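Workshop notebook, bay 2
1 February 2021

Kundulby wagon back in this morning. Complaint is the same as in December: long crank when cold, rough for the first minute, then fine. No codes stored, none pending. Customer says it never does it after lunch, only first thing. Left it outside overnight once already and could not get it to repeat, so this time it stays until it does.

Fuel pressure at key-on comes up to spec but bleeds down faster than I like. Clamped the return line and it held. Took the clamp off and it dropped again. That points at the regulator, not the injectors, but I want to see it do the same thing tomorrow before ordering anything. Gauge is still teed in at the rail. Please leave it there.

Idle was hunting a little when I first started it. Cleaned the throttle body, reset the adaptation, let it relearn for the full drive cycle. Better. Not sure that had anything to do with the cold start and I am not going to bill it as if it did.

Battery: 12.5 at rest, load test passed. Ground strap from the block to the body was green at the body end. Took it off, wire brushed both faces, put it back with a new bolt. Voltage drop across it while cranking is now low enough that I stopped looking at it. Should have checked that in December.

Odometer shows 2,270 miles since our last visit, which fits with what Hina Cheema wrote on the card. She had the plugs out then and noted the gap was even across all of them. I pulled only the front two today. Light tan, dry, no oil on the threads. Put them back.

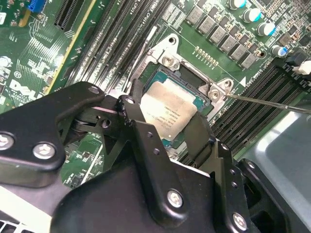

Second job, Prorkum van. Front wheel bearing, left side. Customer described it as a hum that gets louder in right-hand bends, and that is what it is. Hub came off with the slide hammer after a good soak. The axle nut was staked properly so whoever did it last knew what they were doing. New bearing went in with the press, cold, no heat needed. The old one had a rough spot you could feel by hand.

Brake pads on that side have plenty left. The outer boot on the drive shaft has a small crack starting in one of the folds. Not leaking yet. Wrote it on the invoice as a note and told the customer on the phone. He wants to wait until the next service and I think that is fair.

Road tested out to the ring road and back. Hum gone. There is a faint knock over speed bumps from the rear that was not on the job sheet. Sway bar link, I would guess. Mentioned it, did not touch it.

Parts:
- Rizvi delivered the bearing kit and the wrong snap ring. Used the old snap ring after checking it against the book - it was flat and had good tension. Return slip for the new one is in the tray.
- Fuleo coolant is down to the last jug. The label says good for two colors of system but we have only been using it in the older cars. Keep it that way until someone reads the data sheet.
- Regulator for the wagon is quoted at 129 with next-day delivery if we call before noon. On hold, see above.

Torque wrench, the long one, is due for calibration. It clicked early twice on the hub bolts when compared with the beam wrench. I finished the job with the beam wrench and tagged the long one. Do not use it on wheels.

Compressor was slow to build after lunch. Drained the tank and got more water than I expected. The auto drain may be stuck. Tach on the bench tester reads 2,000 steady against the strobe, so that one is fine again after the new lead.

For tomorrow:
- Start the wagon before anyone moves it, key on first, read the gauge, write down the number, then crank.
- If it bleeds down overnight again, call Rizvi for the regulator.
- Look at the compressor drain.
- Ring the van customer about the rear link if he has not called by then.

Wagon key is on the hook by the lift switch.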